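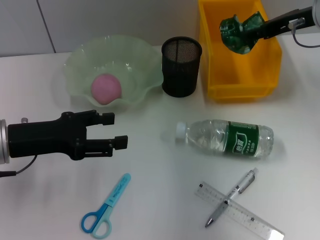

Plirkville Water Users Association
Minutes of the November meeting of the Distribution Working Group

Present: Fionnuala Ó Briain (chair), Cormac Egan (minutes), members for the Upper, Middle and Potum Road zones
Apologies: member for the East zone
Meeting opened at 7:05 p.m. A quorum was present.

1. Minutes of the previous meeting

Accepted with one correction. In item 4, "static pressure" should read "residual pressure." The correction applies to both places where the term occurs.

2. Matters arising

2.1 The isolation valve at the top of Hennessy Lane has been exercised through its full travel and left open. The valve card has been updated. The spindle is stiff over the last two turns toward closed and is to be checked again in spring.

2.2 The replacement lid for the meter chamber at the school entrance is on order. The supplier has given no delivery date. The temporary plate stays in place and is to be inspected after each snow clearance.

2.3 The request from the Upper zone for a second sampling tap was carried forward again. The member for the Upper zone asked that the delay be recorded.

3. Night flow, Potum Road zone

C. Egan presented the logger data. Minimum night flow into the zone rose in the second half of the logging period and has not returned to its earlier level. The zone has 117 connections, all domestic except the garage and the veterinary office. Neither reports any change in overnight use.

Step testing was carried out between 1:00 a.m. and 4:00 a.m. Closing the valve at the lower junction produced most of the drop. The two steps above it produced no change outside the resolution of the meter. The loss is therefore taken to be on the lower section, between the junction and the stream crossing.

The member for the Middle zone asked whether the boundary valve could be passing. C. Egan replied that it was sounded on the same night and was quiet, but that a zero-pressure test has not been done. The chair ruled that the test be done before any excavation is priced.

Agreed: zero-pressure test on the Potum Road boundary. Households on the lower section to receive written notice of the interruption. If the boundary is tight, correlation to follow on the 50 mm spur first, then on the main.
Action: C. Egan

4. Storage tank

4.1 The level sensor has given false high readings on two mornings. The readings cleared without intervention. Condensation in the cable gland is suspected. The gland is to be remade and a desiccant cartridge fitted. Until then the level is to be read from the sight gauge at each visit and written in the tank book.

4.2 The overflow screen was found partly blocked with leaves and has been cleared. The chair noted that the screen was not on the monthly checklist. It has been added between "hatch seal" and "vent."

4.3 Internal cleaning was last done before the present group was formed. Two methods were discussed: draining one compartment at a time, or cleaning in service by diver. The diver option avoids an interruption but requires disinfection of all equipment entering the tank. No decision was taken. Prices to be sought for both.
Action: F. Ó Briain
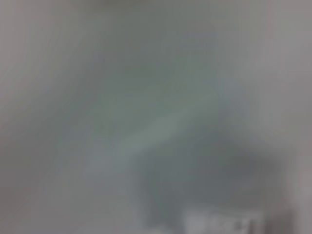

5. Meter reading

The Zullix handheld reader fails to store a reading if the next meter is opened before the confirmation tone. Several entries in the Middle zone were lost this way and were read again on foot. Readers are to wait for the tone. The paper sheet remains the record of reference until the end of the next reading round.

A member proposed moving the reading round from quarterly to monthly. Discussion was brief. The proposal was not seconded.

6. Winter preparation

6.1 Chamber insulation is complete in the Upper zone. In the East zone it remains to be done on the north side of the road.

6.2 Standpipes are to be drained and capped. Caps are stored in the pump house, second shelf.

6.3 The wording of the notice to vacant properties was amended to read "close the stop valve and drain the internal plumbing," replacing "turn off the water."

7. Expenditure

Spending of up to $500 on fittings was approved, covering repair couplings, gland packing and two pressure gauges. Receipts to go to the chair. Any excavation needs separate approval.

8. Other business

The member for the Potum Road zone reported cloudy water at one property after the step test. The line was flushed at the hydrant and the water ran clear. No further complaint has been received. Flushing is to be added to the procedure for step tests.

Next meeting: same place, 7:00 p.m. The zero-pressure test result is to be circulated beforehand.

Meeting closed at 8:40 p.m.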